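The box on the round table

I have a new favourite way to spend a wet February evening, and it involves a torn cardboard box. Bear with me!

We moved into the flat at Brurkside just before Christmas, and for weeks I've been living out of what my friend Veronika Hajdu calls "the sediment". You unpack the big things, the plates and the books and the lamps, and you feel marvellous. Then there's a layer left over that doesn't belong to any room. Cotton wool. Odd socks. Half a packet of something. It sinks to the bottom of whichever box is nearest, and there it stays until you move again (my last lot of sediment survived two moves and a flood in the cellar, and I never once opened it).

So this year I'm doing one box an evening. Kettle on, radio on, box up on the round wooden table, and I don't sit down to supper until I've dealt with it. I'm on box 9 now and I LOVE it. I had no idea how much I'd love it.

The table deserves a word because it has turned out to be the best sorting table I've ever had. It came from Gulyás, the second-hand place behind the station, and there's a pencilled 1911 on the underside which I've decided is the year it was made, although the man in the shop thought it was more likely a stock number. Being round, it has no corner where things can pile up. You just keep shuffling round it. I've put it by the curtains, the teal and the mustard yellow, which everyone told me would fight with each other and which I think look glorious together, especially when it's grey out.

Box 9 was a proper mixed one. I'd ripped the flaps off at some point, probably hunting for a phone charger, so it had that chewed look round the top. Grey knits at the bottom, a clear bag of white cotton wool bits lying on the slant, a blue printed packet tucked in beside it, and crumpled plastic stuffed down the side as if I'd been packing a vase.
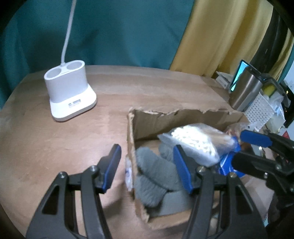

How I go through a box

I've tried tipping everything out and I don't recommend it. It's thrilling for a minute and then you have a table full of stuff and nowhere to put your tea. Now I leave the box standing and lift things out from the top, one at a time, and each thing has to go to its actual home before I touch the next. It sounds slow. I can do a whole box in the time it takes to cook rice!

Soft things come first for me if I can reach them, as they take up the most space. Knitwear gets a sniff and a look over for holes and goes either to the drawer or to the mending bag. Bathroom bits go straight to the shelf over the basin. I used to decant cotton wool into a glass jar, a great big Tekiner one with a cork lid, until I dropped it on the tiles, so these days the bag just stands there with a peg on it and I'm perfectly happy.

Food packets I'm strict about. If I can't tell what it is or when I bought it, out it goes. Empty bags I flatten and put in the drawer with the other bags, and yes, I know, that drawer needs an evening of its own.

The bit I'm pleased about

Veronika and I have a word for the mood you get into when you're surrounded by half-emptied boxes and can't face any of them: barnulness. She came up with it on the phone at eleven at night when she was moving out of her old place, and we've both used it ever since. I had terrible barnulness all through January. It's lifting! I can see the skirting board in the spare room, and last night I found the good scissors, which I'd already replaced.

I've also set myself a small budget for the storage I'm still missing, 500 for the lot, and so far I've only bought hooks. Half of what I thought I needed shelves for has gone to the charity shop.

Box 10 is heavy and rattles. I'm hoping for the cake tins.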